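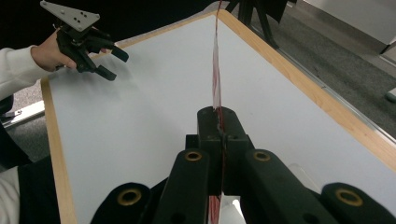 Notes for club evening, Wengate Table Tennis, 8 p.m.

Start with the season. We played 13 league matches and won 8. Uchenna Ajayi won the most singles for us. Ask her to stand up.

Main point tonight is the serve return. Most of our lost points came in the first two shots. Obinna Lawal kept a tally over the last few matches and got 309 points lost on return. Pause here, let people take in the number.

What to work on:
Watch the server's bat, then the ball.
Short return to the middle if you can't read the spin.
Get back to ready position before you look at where it went.

Demo with Obinna, five minutes. He serves, I return. Then swap.

Skevero tournament is in September. Doubles pairs to me before then. Zundow hall is the venue again, parking at the back.

Questions, then open play until ten.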